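Chapter 4: Who Gets In

Eduardo Galang
April
Last updated: 9:40 p.m.

Every badminton club that has ever run an open tournament believes it is one entry form away from order. The form goes out, the entries come back, and by the end of the week the organizer is sitting at a kitchen table with a list of names, a number of courts, and the discovery that the first does not fit on the second.

This chapter is about the draw. Chapter 3 dealt with getting people to enter, which is the easy half. You will now have to put them in an order, and somebody's uncle will disagree with it.

Start with the size of the thing. The Drestside Open took 88 singles entries in its second year, on six courts, over one weekend. A straight knockout for 88 players needs a bracket of 128, so 40 of them get a bye in the first round and the other 48 play. Total matches: 87, one for every player who has to lose. Students are often surprised by how simple that is. Allow 25 minutes a match, including the knock-up and the search for the missing opponent, and the arithmetic comes to a little over six hours on six courts. Drestside finished at ten to midnight on the second day. They had added a consolation event on the first morning, to be nice.

Next, the seeding. A seeding list is a guess with a ranking attached. In the Lindsay junior league, points are carried for a full season, so a player who grew four inches over the summer is still ranked as the shorter person. Nultulgate went the other way and counted only the last three events, which made its top seed a boy who had entered three very small ones. He had 2,424 points. The girl who beat him in the first round had 776, and her mother kept the sheet.

There is no perfect method. There are methods you wrote down before entries opened, and methods you thought of afterward, and an appeal will tell you quickly which kind you have. Publish the cut-off date for rankings. Publish the tiebreak. If you plan to hold back wild cards, say how many, and try not to be related to them.

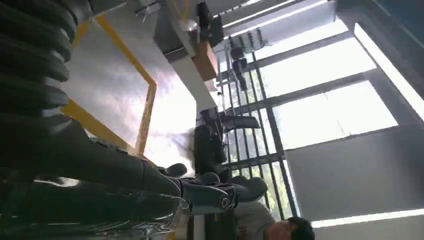
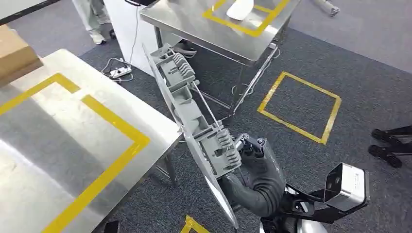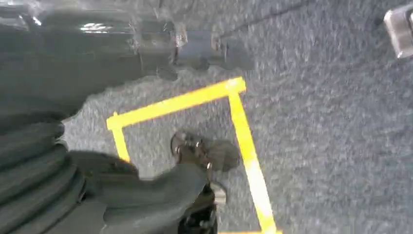

The tiebreak deserves a paragraph of its own, as it is where most of the shouting comes from. Head-to-head result is the usual first choice and works well for two players. With three who have all beaten each other, it goes in a circle, and you need games won, then points won, then a coin. The Trada Cup rules once stopped at games won. A semifinal place was settled in the parking lot by a vote of the parents, and the section below on appeals has a good deal to say about that vote.

4.1 Fixing the size of the draw

Before you open entries, work out how many matches your hall can hold, then take off a tenth – lights fail, and so do shuttle supplies. What remains is your limit. Print it on the form.

Comments (3)

shuttlecount: Our club has used the coin twice. Both losers still bring it up.

Priya M.: Should the bracket be 128 if you run groups first? Ours came out at 32 and I'm worried I did it wrong.

backcourt_ben: Depends how many go through from each group, Priya. 32 sounds fine. I was at Drestside that second night and the vending machine gave out before the players did.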